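Skastix Hand-Held Two-Finger Gripper
Equipment for trying out fingertips, pads and grip styles on everyday objects
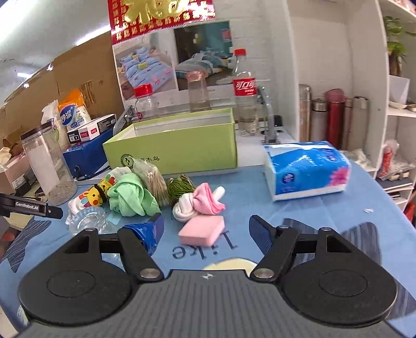
Photo: Driltadthorpe Equipment Library

If you have ever tried to choose a gripper from a spec sheet, you know how little it tells you about the things people really want picked up. A steel test block is easy. A soft little bar, a knotted cloth or a crinkly plastic wrapper is another matter, and those are the things our members ask about most. So we keep the Skastix on the shelf for anyone who would like to get a feel for a two-finger grip before settling on something for an arm.

You hold it in your own hands and bring it to the work. The two fingertips ride on jointed black linkages, one coming off each of the big rounded housings, and they spread nicely wide for bulky items. The pads are dark blue, and there is a small crosshair emblem near the front edge of the body plate that I find handy for lining up — your eye goes to it quite naturally after a few tries.

Our favorite way to start is with a crowded tabletop. Put down a cloth, bring out whatever is in the cupboard (bottles, tissue packs, a bag of little sticks, a few bundled cloths) and go for the small block in the middle first. Then work your way back into the row behind it, where things touch each other and you have to think about which side to come in from. Printed tablecloths are welcome too, especially if you are comparing cameras and want a busy background.

What people compare with it
Most loans go to groups deciding between this style and the Kapoor three-finger hand, which we also carry. The Kapoor is kinder to round things like jars and cups. The Skastix is quicker to understand and, to my mind, much better at getting into a narrow gap between two objects. If you can spare the time, borrow both and run the same table twice — you will learn more in an afternoon than from a week of reading.

Loan details
Catalog number: 198
Loan period: 11 days
Refundable deposit: $2000
Spare pad sets included: 3
Pickup: Traltstead counter, Monday mornings

Please wipe the pads with a slightly damp cloth before bringing it back, and let them dry before you close the case. If a pad has started to peel, leave it on and tell us at the counter. We would much sooner swap it ourselves than have you wrestle with the tiny screws!

Bookings for March are open now. The Kapoor hand has its own page and needs a separate booking.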